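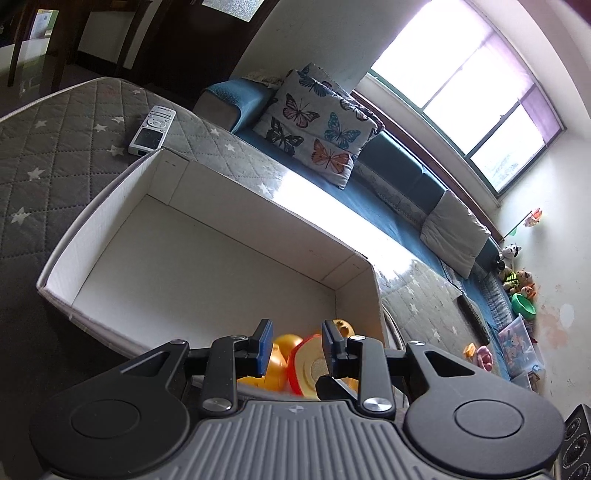

Gripper trial moves out of the workshop and into the lounge room

Well, we've finally done it — the Brodholm hand-held gripper trial has left the bench and gone into people's homes, and I've had a ball with it so far. We're comparing two sets of pads on the same hand-held body: the blue ones from Girnik, and a softer grey set from Prultotness that turned up in December after a very long wait.

The job is simple enough to explain to my neighbours. You hold the gripper, you pick toys out of a big open cardboard box, you put them back in, and you do it again until your wrist complains. We set the box up on a quilt near the sofa, because a lounge room gives you window glare and squishy surfaces that our old test bench never did (the bench was lovely and flat and taught us very little).

I logged 600 picks with the blue pads before swapping over, and the running total for both sets is now 907. Rounded glossy toys are the hard ones! The blue pads hold them well if you come in square, but come in at an angle and they like to squirt out sideways. The grey pads forgive a sloppy approach, though they take a fair bit more squeeze, and I dropped 15 toys in my first hour with them. I'm told that's normal. I'm not sure I believe it.

The other thing I've learned is that box walls matter. Anything sitting hard up against the side is a pain to get at, and I've started nudging toys out with one jaw first, which the scoring sheet doesn't have a column for yet. I've asked for one.

We've also had a play with two trigger springs. The stiff one gives a nicer feel when you're closing on something small, but after a long session I went straight back to the light one and stayed there.

Next up is the Dambrauskienė controller, which should let us replay the same grasps on a proper arm and see how many survive without a person fudging the angle. There are 6 homes on the list for that round, and mine is apparently staying on it — so the box stays out a while longer.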